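Can a robot set a table yet?

Valquíria Bastos
6 July 2022

Mum's 33 meals a week community kitchen (Mostton) wants to know if a machine could do placemats and wipe-downs. Not cooking. Just the boring stuff. Anyone tried? Budget is small, so be blunt please.

Marcelino Araújo
Short version, no. Mats are harder than they look, thin and floppy, and the fingers have to get under the edge without shoving the whole thing along. Flat on timber is the worst.
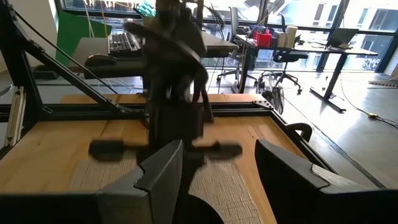
Two arms, one woven mat.

Wiping is closer, if teh table's clear and always the same height. Still wouldn't leave it alone with the good mugs. Ask again in 4 years.

Peixoto
get a dishwasher and a robot vac, done. ours was $202 secondhand in May, does the hall floor fine, chokes on rug tassles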